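Lab notes, unit 4: comparing grippers on the sorting bench

These are the notes I promised in class, typed up from my own scribbles, so forgive the gaps. If you missed the session, read the whole thing before you come to the lab. If you were there, you can probably skip to the part on scoring, which is where most of you had questions (and where I changed my mind twice while standing at the board).

The job for this unit is to compare two finger sets on the same pair of arms. One set is the Votuvier fingers, which have been on the bench all term. The other is the Soler set, which came in September and which only a handful of you have touched. Same controller, same table, same bins, same objects. You swap the fingers, you run the trials again, and you write down what changed. It sounds dull and I promise you it's my favorite unit of the whole course!

A bit about why I care. When I was at Hullwood I spent most of a spring tuning a controller to stop an arm from dropping things. I tried every gain setting I could think of. Then Fionnuala Phelan walked by, looked at the fingers for a minute and asked when I'd last changed the pads. I'd never changed the pads. We put new ones on and the drops mostly went away, and I've been a bit touchy about fingers ever since. So before you blame the code, look at the part that touches the object.

What goes on the table

Three bins at the back - blue, green and pink - and one object at a time in front of them. The task for the left arm is to close on the object, lift it, and let go over whichever bin is called out. The right arm waits with its fingers open on its own side and gets its turn in the second half. Leave the bins spaced out. I know it's tempting to shove them together so the arm has less far to go, but then a near miss in one color lands in another and your score sheet turns to mush.

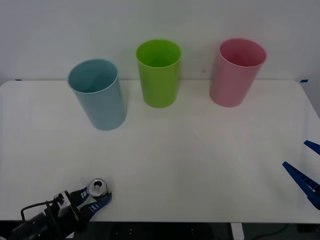 Page last changed: September, 4:15 pm

The can is the object I'd start with. A drink can is a lovely test because it's round, it's smooth, and a two-finger grip only meets it along a narrow strip on each side. Come in a little off center and one finger gets there first, and then the can slides or turns before the other finger has done anything. Watch for that first touch. Write down which finger it was, even when the grab goes fine, because you'll want it later when you're trying to work out why the bad ones went bad.

Look at the opening between the fingers too. You want enough room on both sides of the can that a small error in position doesn't matter, but if you open them all the way every time you waste travel and you'll bump into things once we add more objects. I usually start wide and close it down a step at a time until I get my first bad approach, then go back one step. Pick your opening for the first finger set and use the same one for the second. If the second set needs a different opening to work at all, fine, but say so in your write-up and give me both numbers.

Running the trials

Do 12 grabs per object per finger set. Twelve is not many, I know. A few of you asked about doing more, and if you have the patience, go ahead, but do the same number for both sets. Last year one group ran 390 grabs with one set and then ran out of bench time for the other, and we all had a very nice, very large pile of data that couldn't be compared with anything.

Put the can back by hand between grabs and don't be too fussy about it. If you line it up perfectly each time you're testing your own eyesight more than the gripper. Nudge it a bit left, a bit right, a bit closer. Both finger sets should get the same spread of positions, so jot the positions down on the first run and repeat them on the second.

Hands off the table while an arm is powered and moving. I say this every week and I'll keep saying it. Hit stop, wait for the arm to settle, then reach in. And check the wrist cable before you start: it needs a loose loop, with enough slack for the wrist to turn all the way without pulling. If it goes tight at the end of a turn, stop and come find me.

Scoring

OK, so here's where I landed. A grab gets one of four marks:

Clean - picked up and dropped in the right bin, no slip you could see.
Slip - made it to the bin, but the object moved in the fingers on the way.
Miss - the fingers closed and the object wasn't in them, or it fell before the bin.
Push - the object got shoved before the fingers closed, whatever happened after that.

A push that still ends up in the right bin is a push. I went back and forth on this one. Dario Farina argued that a can in the bin is a can in the bin, and for a factory he may well be right, but we're comparing fingers here and a push tells us something a clean grab doesn't.

Report the raw counts first and percentages second. When somebody hands me "89 percent clean" I want to see how many tries that came from. Please don't average the objects together either. A finger that's great on cans and hopeless on a sponge is a different thing from one that's so-so at both, and an average hides that completely.

One thing on wear. The logger on the bench keeps a running count of closes for each finger set, and I swap the pads at 3,000. Write the count at the top of your sheet when you start. If one set is nearly due and the other is fresh, mention it, and be a bit careful with what you claim.

The camera

The camera stays put for this unit. We'll compare camera positions in unit 5, with the Clavorley mount, and I'd like your unit 4 recordings to all be from the same spot. Do look at your recordings, though, and don't rely only on what you saw from your stool. From one angle it can be really hard to tell a finger that's touching from one that's just very close. If you can't tell, write "unclear" in the first-touch column and move on. I'd much sooner read "unclear" than a guess.

For next time

Bring your score sheets for both finger sets, filled in, with the opening you used and the close counts. Also pick one grab that went badly and be ready to talk us through it for a couple of minutes. The slot sheet for bench time is on the lab door, and the early slots are already filling up, so grab one soon if you have classes in the afternoon.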